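Thread: Was ich beim Einkochen von Marmelade auf einem alten Elektroherd gelernt habe. Ich schreibe Deutsch nicht als Muttersprache, bitte korrigiert mich, wenn ein Wort falsch ist. (Bei Küchenwörtern freue ich mich sogar darüber.)

Seit Dezember koche ich jede Woche eine kleine Menge Orangenmarmelade. Bei uns zu Hause wurde sie immer auf Gas gekocht. Die Umstellung auf Elektro war für mich schwieriger als die Umstellung auf die deutsche Grammatik.
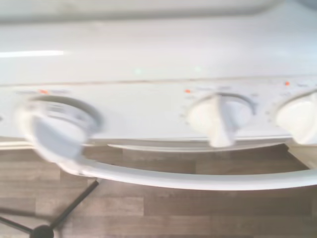

Marmeladenheft Tretlow
schreibt über Einkochen, Zucker und Gläser

Zuerst die Früchte. Ich nehme Bitterorangen, wenn ich sie bekomme. Die Saison ist kurz, und in Tretlow gibt es nur einen Laden, der sie bestellt. Man muss dort anrufen und seinen Namen auf eine Liste setzen lassen.

Wer keine Bitterorangen findet, kann normale Orangen mit Zitrone mischen. Das Ergebnis ist süßer und weniger interessant, aber die Kinder meiner Nachbarn mögen es lieber.

Die Schale schneide ich mit der Hand. Ich habe es einmal mit der Maschine versucht und bekam einen Brei. Es soll feine Streifen geben, die man später im Glas noch erkennt. Dafür braucht man ein scharfes Messer und ein gutes Hörspiel.

Die Kerne nicht wegwerfen! Sie kommen in ein Stück Mulltuch, gut zugebunden, und kochen mit. In den Kernen und in der weißen Haut sitzt das Pektin. Ich habe das Wort „Pektin“ in drei Sprachen gelernt und es ist überall fast gleich, das fand ich freundlich.

Dann alles mit Wasser bedecken und über Nacht stehen lassen. Am nächsten Tag ohne Zucker kochen, bis man die Schale zwischen zwei Fingern zerdrücken kann. Erst danach kommt der Zucker. Wenn der Zucker zu früh kommt, bleibt die Schale hart, und zwar für immer.

Jetzt zum Herd. Eine Kochspirale reagiert langsam. Wenn die Masse steigt und ich zurückdrehe, steigt sie trotzdem noch eine Weile weiter. Mein Rat: vorher den Topf zur Seite ziehen und erst dann drehen. Bei mir war schon zweimal alles klebrig, bis unter die Spirale.

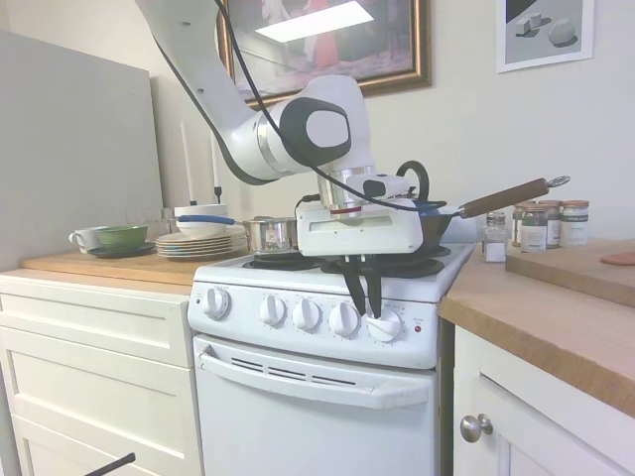

Der Regler ganz rechts, weißer Herd mit schwarzen Spiralen.

Auf meinem Herd ist die Stufe für das sprudelnde Kochen nicht die höchste. Ich habe mir mit Bleistift ein Zeichen in das Heft gemacht, wo der Regler stehen soll. Jeder Herd ist hier anders, das muss man ausprobieren, am besten mit Wasser.

Eine Leserin aus Sendthorpe hat mir geschrieben, dass man dort die Marmelade dunkel und sehr bitter kocht und dass meine „ein Dessert“ ist. Ich habe zwei Tage überlegt, ob das ein Kompliment war. Ich glaube nein.

Trotzdem habe ich ihre Art probiert: ein Löffel dunkler Zucker auf den Topf und 10 Minuten länger kochen. Sie hatte recht mit der Farbe. Beim Geschmack bleibe ich bei meiner Version, aber zu Käse ist ihre besser.

Gelierprobe: Ich lege einen kleinen Teller ins Gefrierfach, bevor ich mit dem Zucker anfange. Ein Tropfen darauf, kurz warten, mit dem Finger schieben. Wenn die Oberfläche Falten macht, ist es fertig. Während der Probe den Topf bitte von der Hitze nehmen, sonst kocht er weiter und die Probe stimmt nicht mehr.

Zum Topf: breit ist besser als hoch, weil das Wasser schneller verdampft. Kein Aluminium ohne Beschichtung, die Säure greift es an. Der Topf darf am Anfang höchstens halb voll sein. Ich weiß, dass alle das sagen. Ich habe es auch erst nach dem zweiten Unfall geglaubt. 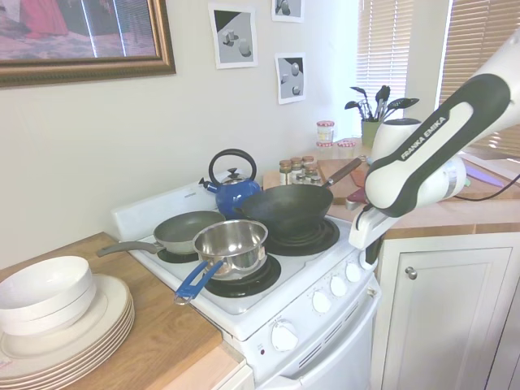

Stieltopf, Pfanne, Wok und blauer Kessel, alles auf einem Herd.

Gläser: Ich spüle sie heiß und stelle sie danach bei niedriger Temperatur in den Ofen. Die Deckel kommen nicht in den Ofen, sondern in heißes Wasser. Alte Deckel mit Kratzern benutze ich nur noch für Knöpfe und Schrauben.

Meine Gläser sind von Lerar, die kleinen mit 300 ml. Ich bekomme kein Geld dafür, sie waren einfach im Schrank, als ich die Wohnung übernommen habe. Aus einem Topf werden bei mir 7 Gläser und ein Rest, der gleich auf das Brot kommt.

Nach dem Kochen warte ich ein bisschen, bevor ich fülle. Wenn die Marmelade zu heiß ins Glas kommt, schwimmen die Streifen alle oben. Ein paar Minuten ruhen lassen, einmal umrühren, dann füllen.

Beim Etikett schreibe ich immer die Sorte und das Datum. Das letzte Glas hat 2026-01-15 und daneben „Hämäläinen“, so heißt in meinem Heft das Rezept mit Kardamom. Der Name stand schon auf der Karte, die ich auf dem Flohmarkt gefunden habe.

Kardamom bitte nur sehr wenig. Und ganze Kapseln, die man vor dem Füllen wieder herausfischt.

Nächstes Mal schreibe ich über Quitten. Dafür muss ich noch herausfinden, ob man „entkernen“ oder „entkernt haben“ sagt, wenn man nach einer Stunde aufgegeben hat.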